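What the Hands Know

By Danica Kovačević
May

The first thing I learned at Fendbridge is that a robot has no idea when something is clean. I'd gone up on a Sunday because that was the only day Hendrik Potgieter could get the lab to himself, and he met me at the door with a coffee in each hand and a shoe under his arm. A running shoe, left foot, very used.

"Tell me when this is clean," he said, and gave me a rag.

So I rubbed at it for a while, feeling silly, and then I stopped. He asked me why I'd stopped right then. I had no answer! I just felt done. Hendrik looked delighted. He has been asking people this for two years, and he says that pretty much everyone shrugs.

That shrug is the whole research project. It's called Flesar, and the idea is easy enough that I could follow it on one coffee. You collect video of ordinary people doing small chores at home, shot from where their own eyes would be, and you train a model to guess one thing from each moment: how much of the job is left. They don't label the dirt and they don't write rules about it. The model watches the hands — where they go back to, how hard they seem to press, when they turn the thing over — and works out a kind of progress bar. Later a robot arm uses that bar to decide whether to keep scrubbing or put the sponge down.

They have 1046 clips so far and want 2000 by the end of the year. Emiko Amano, who runs the training side, would rather have fewer pots and pans and more odd stuff. Pots are easy, she told me. They're round and shiny and everybody cleans them the same way. She likes the things people do on their laps, with one hand holding and the other one rubbing, where the object bends and tips and nothing stays put. 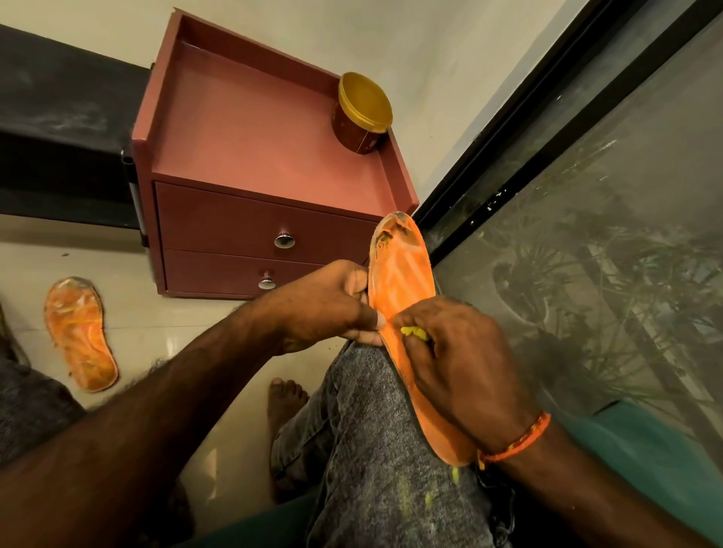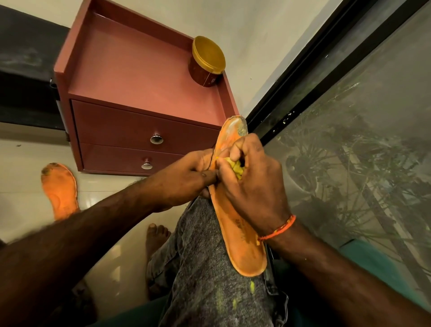

Same chore, two views: one hand steadies the orange insole against the knee and the other does the rubbing.

What got me was how badly the older method handled this sort of thing. The team's first try (they named it Closano, and they still groan when it comes up) compared each picture to a "clean" picture of the same object and measured the difference. Fine for a white plate. Hopeless for anything old, because a worn thing never goes back to looking new. Closano would look at a faded patch and call it dirt, and the arm would scrub that one patch until somebody hit the stop button. Ayantu Gudeta showed me a test sponge it had worn a hole through. She keeps it on her monitor.

Flesar does better. In the last round they gave the arm 16 objects it had never met, all of them scuffed or faded or stained for good, and it quit at a sensible time on all but two. A sensible time here means close to when a panel of people would've quit. The two misses were a suede slipper and a cork mat, and it gave up early on both. Ayantu thinks the model leans too much on color. Emiko thinks it's short on cork. They had clearly had this argument before, and I ate a sandwich while they had it again.

I did find someone who isn't sold. Hannelore Reisinger builds grippers down the hall, and she pointed out that people stop for all kinds of reasons. The phone rings. They get bored. If the video ends there, the model learns that bored looks the same as finished. Hendrik agrees with her, by the way! His fix for now is to throw out any clip where the person doesn't set the object down on purpose, but that's slow going, and it's him doing the sorting, usually at night.

Next they want to try it on a second arm, a lighter one called the Vaněk, that can feel how hard it's pushing. I asked if I could come back for that and Hendrik said sure, bring shoes.

Comments

gritandgrout: I stop when my back hurts. Good luck teaching it that one.

Marlow_T: Did they say whether the slipper was wet when it was tested? Suede changes color like crazy when it's damp, so I'm with Ayantu.

pell.k: My husband would like it known that he is also 14 for 16.

Contact the editors | Copyright, all rights reserved | Back to top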